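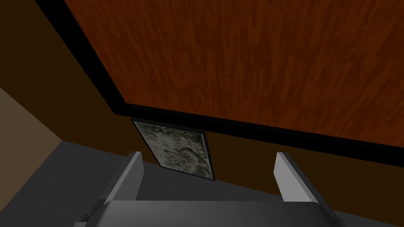
Diệp Văn asked, before the first session had started, whether the simulated arm and the real one would be running the same controller, and said the second-year funding case rested largely on that point. The answer given on the day was yes for motion planning and no for grip force. The remainder of this report covers the open day at Tenonville and the work presented there.

Progress report to Drikemen: Grunine manipulation project
Wednesday, July 12, 2023
Prepared by the Grunine project office

1. Purpose of the open day

The grant agreement calls for one public demonstration in each funding year. The Tenonville session was the first. It had two parts: a simulation run shown from the wrist view, and a bench run on the physical arm using the same task list. Visitors could move between the two and put questions to the operators. Drikemen sent two reviewers.

2. Simulation

The simulated rooms are furnished with ordinary household surfaces and objects. Wood grain, plain painted walls, dark flooring and framed artwork are all in use. The wrist view was chosen for the demonstration screen over the overhead view. It is the input the controller receives, and reviewers had asked in January to see that input directly. The drawback is that the gripper takes up a good part of the lower view, and several visitors needed time to work out which way the arm was facing.

We ran 231 trials in simulation over the day. Of these, 188 ended with the target object placed inside the marked area. Of the 43 that did not, 28 were stopped by the planner before contact, mostly where the approach path passed too close to a wall or a table edge. The other 15 were dropped or misplaced objects. The stop threshold is set on the cautious side and will be reviewed.

3. Bench run

The physical arm completed four of five scheduled demonstrations. The fifth was called off by the operator after a joint temperature warning. The arm was powered down and the Weerakoon controller log was saved. The log shows a slow rise over the preceding hour and no fault in the motor itself. We have ordered a replacement fan and expect to repeat the missed demonstration for the reviewers by video.

Grip force remains the main gap between the two setups. In simulation it is a fixed value per object class. On the bench it is set by hand before each run — a step the reviewers watched and asked to have removed by the end of year two. We agree with the request. The sensor needed is in the approved budget but has not been delivered.

4. Visitor questions

Most questions concerned lighting and surface texture. The present set of room finishes is small, and patterned wood has given the depth estimate more trouble than plain walls. Additional finishes are being prepared. One visitor asked for trial logs to be made public; this is under discussion with Drikemen.

5. Next period

Work planned: automatic grip force on the bench arm, revised stop threshold, larger set of room finishes. Spending is within the approved amount. No change to the end date is requested.

Comments

R. Tenney
Was the threshold the same on the bench as in simulation? Section 3 doesn't say.

Grunine project office
Yes, same value. We will add a line.

marlow_k
I was at the afternoon session. A small map of the room next to the wrist view would help a lot.

Diệp Văn
Please send the controller log with the video when it is ready.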